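Who Keeps the Household Calendar?

Most employers in this region now have a written policy on equal treatment. Hiring panels are trained, pay bands are published, and complaints are handled under a procedure that can be read by anyone who asks for it. These are real gains, and the Poltdale Forum on Work and Family has supported every one of them. Our concern in this essay is a form of unequal treatment that no personnel office will ever see, which takes place at home and is carried out, for the most part, by people who believe in fairness.

We refer to the work of remembering. Every household runs on a large body of knowledge: when the school forms are due, which child has outgrown which shoes, whose mother has a doctor's appointment, when the car insurance lapses. Somebody has to hold that knowledge. In most homes shared by a man and a woman, that person is the woman, and the arrangement was never discussed.

Last year the Forum circulated a questionnaire on domestic planning in Poltdale and Lulstead. We received 2,614 completed forms. Respondents were asked how they divided the visible chores, such as cooking and laundry, and then who decided that those chores needed doing. Many couples gave the same answer to the first question and different answers to the second. Of those who returned forms, 376 added written remarks, and a good number of these came from men who described themselves as willing to do anything they were asked.

We do not doubt their willingness. The difficulty lies in the asking. A partner who waits for instructions has left the other in the position of a supervisor, and supervision is labor. It requires attention throughout the day, including the working day. A woman who leaves a meeting to confirm a dental appointment has spent only a few minutes on the telephone, but she has carried the appointment in her head for a week beforehand.

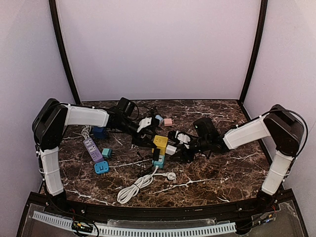
It is often said in reply that women are simply better at this kind of thing. The claim is usually offered as praise. We would ask readers to consider how it sounds when applied to any other duty. A manager who told one employee to take all the notes, on the ground that her notes were so good, would be corrected quickly in most offices. The skill in question comes from practice, and the practice has been unevenly assigned from childhood. Daughters are told to remember the birthday card. Sons are told to sign it.

A second reply deserves more respect. Some women report that they do not wish to give up this role, either from pride in doing it well or from past experience of seeing it done badly. A household in which each task is handed over and then inspected has gained very little. Those who hold the calendar must be prepared to let a thing be done differently, and on occasion to let it be forgotten. A missed library date is a modest price. We recognize that missed medication is a different matter, and we would not advise any family to experiment with it.

The Forum's own view is that duties should be transferred whole. If one partner is to be responsible for the children's clothing, then that partner should notice the worn coat, find the replacement, pay for it, and see that it reaches the right hook before the cold weather. Handing over the purchase alone leaves the greater part of the work where it was.

Employers also have a part to play. Schools and clinics in Lulstead continue to telephone the mother first, even where the father's number has been given as the primary contact, and many workplaces still treat a father's call from the school as an unusual event. Drindness, a packaging firm with offices in Poltdale and a smaller branch in Bragança, has revised its family leave form so that 2 contacts of equal standing are recorded and neither is labeled secondary. The change cost very little. We would like to see it adopted by the school district before enrollment opens in July.

None of this calls for new legislation. It calls for a conversation that many couples have put off for years, held at a time when neither person is tired or already angry. We suggest that each partner write down, separately, everything he or she expects to have to remember in the coming month, and that the lists then be exchanged and read in full before either person speaks.

Poltdale Forum on Work and Family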